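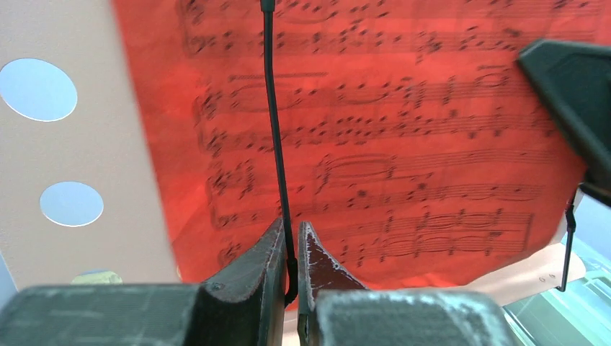

Can a machine turn pages and tidy up sheet music yet?

Posted by Jayanthi Gowda, June 14, 2018

Hello everyone, I hope this is the right board for it. I play piano for a community choir and I also look after the choir's music library, a grand name for 400 folders in a back bedroom. After every concert the copies come home in a heap, and I spend evenings sorting them, flattening the corners and putting them back in order. My hands are not what they were, and my son keeps telling me that robots do this kind of thing now.

So what I would like to know is whether there is anything a regular person could buy, or borrow, or even build with a patient son, that can pick up one sheet of paper at a time and put it where it belongs. Page turning at the piano would be a lovely extra, but the sorting is what wears me out. I did see a page turner with a foot pedal from Vevon, but the reviews were mixed and it only does the turning. I have a little money put by from lessons, so please don't be shy about telling me what things cost. Thank you so much for reading all this!

Ultan Kavanagh

Hi Jayanthi, what a nice question, and my sympathies about the heap. I worked in a print finishing shop for years, so paper is something I have strong feelings about.

The short version is that machines are wonderful with paper when every sheet is the same and the stack is square. We had a Mestireo feeder that would go through 130 sheets while I was still looking for my glasses. It used suction and a puff of air to split the top sheet from the one under it. Give it a dog-eared page, or two pages stuck together with old tape, and it would jam and sulk until somebody opened the side door.

A robot arm with two fingers is a different animal. It can reach into a mess, and that's what you'd want for your heap, but thin paper is about the hardest thing you can hand it. The page bends away when you touch it, it droops when you lift it, and if it's that thin colored stock the light comes through and the notes look doubled, so a camera has a job reading which piece it is. Cables and straps are much the same sort of trouble - anything floppy is. I've seen arms do it at trade shows, slowly, with a person standing by.

For your library I would leave the robot for a few years and do this instead:

Put a numbered sticker on the front of every copy, bottom right corner.
Have the singers hand copies back in number order at the end of the concert. They will grumble the first time.
Buy a secondhand paper jogger, the little vibrating tray that squares up a stack. I got mine in January and it does more for sore hands than anything else I own.

For the turning, try the pedal at a friend's house before you pay for one. Mine was fine on loose sheets and hopeless on a thick bound score.

Narkik

just scan it all and use a tablet. no paper no problem. check the copyright on the choir stuff first though

Gavrilă

I agree with most of what Ultan wrote, except that I'd go easy on the jogger if your older copies are brittle, as mine chewed up the edges of some hymn sheets I was fond of. Try it on 10 sheets you don't mind losing. Also, if your son really does want to build something, have him start with a holder that keeps one page flat and lit from the front. It's a nice weekend job, and you could use it for scanning too. My nephew and I made one from a picture frame and it took us 5 tries to get the hinge right, so tell him not to lose heart.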